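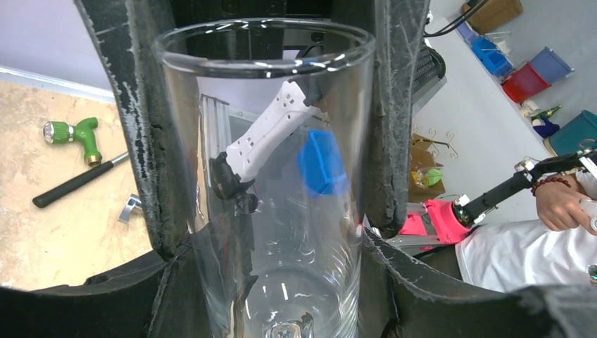 Pregunta Belteo si las copas se guardan boca arriba o boca abajo, que en su casa llevan años discutiéndolo y ya no saben a quién dar la razón.

Inicio | Boletín | Archivo | Suscríbete

14 de octubre de 2018
Por la redacción de Kornevton

Pues mira, Belteo, yo era de boca arriba hasta que me hice con un copero dorado, de esos de alambre con rizos y espirales y su base de madera, ¡y me pasé al otro bando! Las copas cuelgan del revés, no cogen polvo y quedan monísimas en la mesa.
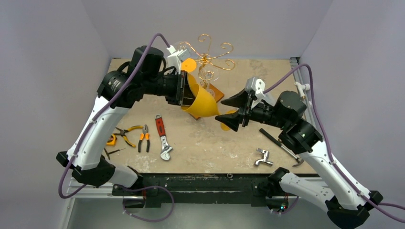 Lo mío me costó 32 euros en abril, en el mercadillo de Salem, y lo compré sin medir nada (mal hecho). Antes de comprar el vuestro, mirad que el pie de la copa pase bien entre las varillas y que haya altura de sobra.

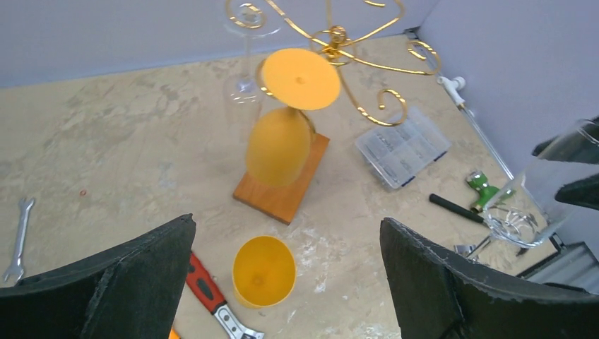
Boletín n.º 336

Con las copas amarillas de plástico soy menos cuidadosa, lo confieso. Van de maravilla para el patio y para los niños, y mezcladas con las de cristal transparente dan mucha alegría. Eso sí, cuelgo primero las de cristal, con calma y con las dos manos, y dejo las de plástico para el final. ¿Y los alicates y el metro? A su cajón, antes de sacar nada que se rompa.
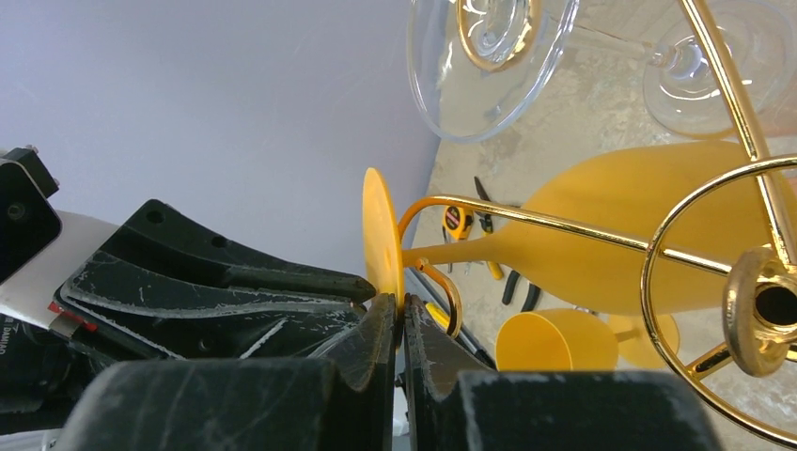

Copa amarilla y copas transparentes, con el copero dorado.

El mes que viene, los vasos altos, que también tienen lo suyo.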